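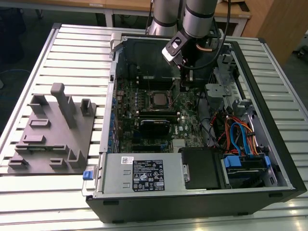

Figure 3. The disassembly cell with an open desktop tower on the slatted table. The gripper is over the upper right part of the motherboard; the printed fixture plate is at left.

4.2 Desktop disassembly

The second set of trials moved from kitchen chores to a bench job that small repair shops do every day: taking usable parts out of an old desktop computer. We picked it for two reasons. The parts are meant to be removed by hand, often without tools, and a person with an hour of training can do the whole job in a few minutes. If an arm cannot manage it under good conditions, there is little point in asking about laptops or phones.

Each trial began with the tower on its side, the side panel already off, and the interior facing up (Figure 3). The panel was taken off by a person in all cases. Earlier work by Hsieh treated panel removal as part of the task and lost most of its runs there, which left little to say about the inside of the machine. We wanted the opposite.

The job was split into 5 steps: release the drive, unplug its data cable, take out the memory, unplug the power leads from the board, and remove the expansion card. An operator started each step from a menu, and the arm had 90 seconds to finish. A step counted as done only if the part was free and nothing else had been damaged or pulled loose. We attempted 327 steps in all. Of these, 281 were done within the limit.

That number sounds better than it is. Drive release made up a large share of the attempts and went well. The release latch is blue, stands out against the gray metal around it, and needs a push in one direction. Drive bays of this type were designed so that office staff could service them, and what helps a person in a hurry also helps a camera and a gripper.

Memory was the next easiest. The main trouble was height. When the planner judged the slot a few millimeters too high, the fingers closed above the module and came away with nothing. Repeating the approach from a lower start fixed most of these cases, at a cost of around 13 seconds.

Cables were a different matter, and most of the failed steps involved them. A bundle of thin wires does not hold still when it is touched. In many runs the gripper pushed the bundle over the connector it was about to grasp, so the view used for planning was out of date before the fingers closed. Plugs with a side clip were worse, as the clip must be squeezed while the plug is pulled. Our gripper can squeeze and it can pull, but it did both together only when the plug faced straight up.

We also tested two planners on the cable steps. The Novel planner takes one view and commits to it. The Wavent planner looks again after each contact. Wavent was slower on every step and failed less often on cables, and it gave no clear gain on drives or memory. For a shop that only wants drives pulled before recycling, the simpler planner would do.

Two limits should be kept in mind. First, all towers were business models with similar tool-free latches. A home-built machine with screws in odd places would give lower results, and we did not try one. Second, a person stood at the bench throughout. Mamta Kandpal, who ran the bench trials, stopped the arm by hand when a wire was about to tear — those stops are counted as failures, but without her the damage would have been greater.

Time is the last point. A trained person finished all the steps on one tower faster than the arm finished the cable steps alone. The Skavomero trials reported in Section 4.1 showed the same pattern with dishes and laundry: the rigid items went quickly, and the soft ones used up the clock. For now we would put the arm on drives and memory and leave the wiring to a person. Section 4.3 looks at whether a second arm, used only to hold cables aside, changes this.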